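4.2 Trays, cups and other holding places

We turn now to what we came, over the course of the study, to call holding places: the small dishes, trays, mugs and baskets into which a household puts things it has not yet decided about. We had not meant to write about them at all. Our first plan was to look at toys and at where toys are kept, and the visits in Cotelton were arranged with that in mind. But again and again, when we asked a parent to show us where the toys lived, we were shown a shelf of plush animals first and then, with a small laugh, a tray or a bowl nearby in which hardly anything was a toy. It seemed a pity to leave these out, and so the diary sheets used in Nostcombe were given an extra page.

That extra page brought in 1,059 entries, of which 630 named a holding place within arm's reach of a child's books or soft toys. Keskin's older work on kitchen drawers treats mixed contents of this sort as the remains of tidying that was begun and dropped. We have a good deal of sympathy with that view (anyone who has cleared a table five minutes before guests arrive will know the feeling), and some of our entries fit it very well. Others do not. Several parents wrote that the tray was the tidying, as far as they were concerned, and that once a thing was in it they stopped worrying. One mother wrote that she would sooner lose the sofa than her tray, and underlined it.

Two points about the contents are worth setting down. The first is how small things gather. Hair clips, dummies, stationery clips and single pieces of fruit all sit happily together, and the families did not sort them by owner or by use. Size mattered far more. If a thing would vanish down the side of a cushion, it went in the tray. The second is that the rims were used as well as the floor. Clips and pegs were often fastened to the edge of a dish, where they could be found by feel, and parents with a baby on one arm mentioned this particularly.

Larger belongings were arranged quite differently. Books were stood in rows or piled flat, depending on their age and on who had last read them, and plush toys were set on top of the books or tucked beside them. Dolls were an in-between case. They were too big for the tray and yet were seldom put up with the plush, and in the diaries they turn up sitting next to whatever dish was in use, rather like company. Figure 5 shows a shallow metal tray among just this sort of neighbour, on a patterned towel. 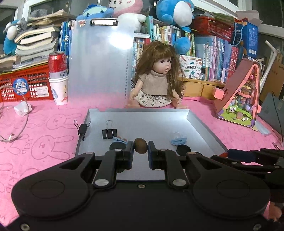 Figure 5. A silver tray holding a kiwi fruit, a hair clip, a light blue dummy and binder clips, one of them fastened to the left rim. A doll sits behind it, with books and plush toys further back.

The towel deserves a word too. Vomier, writing on nursery floors, suggests that a cloth laid under a group of objects makes them into one group in the eyes of the family, and our parents spoke in much the same way. Things on the towel were "out" and things off it were "away", even when the two were a hand's width apart. Drinks were a frequent exception to the rule, and cups were allowed on the cloth in some homes and firmly banished in others, with strong feelings on both sides. We return to food and drink in Section 4.3, where the fruit entries are taken separately from the rest.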